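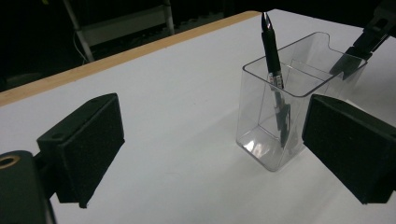

What should go in a clear divided pen holder on a shared desk? Pens, one glue stick and nothing that needs a lid screwed on. Everything else gets a drawer.

Thread on desk organisers, as I have now set up enough of them to have opinions. Posted 25 March 2019, corrections welcome.

First, terms. By pen holder I mean the upright kind: open top, thin walls, taller than it is wide, at least one internal divider. A tray is a different object and I have no quarrel with trays.

Clear plastic is my default colour. With an opaque cup you find out what is inside by tipping it out. With a clear one you can see the dead highlighter from your chair and go and deal with it.

The cost of clear is dust and fingerprints. Warm water, a drop of dish soap, microfibre cloth, air dry upside down. Skip paper towel, it leaves fine scratches that go grey in side light. Skip methylated spirits too unless you know which plastic you have. Acrylic can craze.

Dividers. A single open cup lets everything lean to one side and fan out at the top. Split it and each pen leans a short distance and stops. Thinner compartments hold things closer to vertical, which matters more for markers than for ballpoints.

I tested three last year. The Skoker has the best divider but the wall is thin enough to flex when you pick it up full. The Lachance is rigid and tips if you load one side. The Dernico is heavy, ugly and still on my own desk.

Tip test, if you want to repeat it: load the back compartment only, put the holder on a smooth board and push at the rim with one finger. The Lachance went over with 10 pens in it. The Dernico slid along the board and stayed up.

Some holders have a cut-out in the back of the rim. I use it as a finger notch for short items. A glue stick drops below the rim in most tall holders and you end up fishing for it. 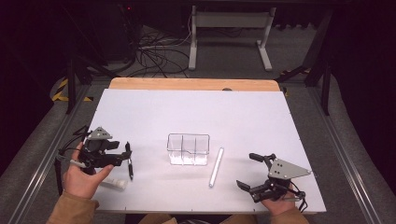

Order of loading, then. Clear the surface first and lay everything flat beside the holder. Sort by length, long at the back, short at the front. Pens next, one at a time, so you notice the ones that no longer belong.

Tip up or tip down is the question I get most. Gel and ballpoint go tip down, cap on or retracted. Fineliners and dual-tip markers should really be stored flat, so they go in the drawer. Whiteboard markers also flat. I accept this leaves the holder looking underused.

Small tubes are the awkward category. Correction fluid, hand cream, lip balm, the little superglue. Too short for the tall compartment, too round to stay put on the desk. I give them a shallow dish. If you insist on the holder, cap up, front compartment, one tube only.

Black pens: keep 2 at a desk. I went through the stationery cupboard at Sirnex, where I do the ordering, and found 83 loose black pens, a fair share of them dry. We had been buying more every quarter on the grounds that there were never any.

Testing dry pens: scribble on scrap for ten seconds. If nothing comes, bin it. Do not put it back to try again later. That is how you get to 83.

Surface under the holder. A pale matte board is easier to work on than bare timber. Dropped pens show up and ink wipes off if you catch it early. Ours are melamine, 800 mm on the long side, laid loose on top of the desks so they can be lifted and washed.

Where it sits: far side of the desk, opposite your writing hand to start with, then move it if you keep knocking it. I am right-handed and mine ended up on the right anyway, past the monitor – reach was fine and my elbow missed it.

Reply to a few of you asking about mesh cups. Fine for pencils. Graphite dust falls through the bottom onto the desk, so put something under it. Small compass points get stuck in the mesh and so do bread clips, which I have removed from more than one.

Will do drawers in April. Measure the inside depth of yours before then, with the drawer pulled right out, as the front panel hides a fair bit of it.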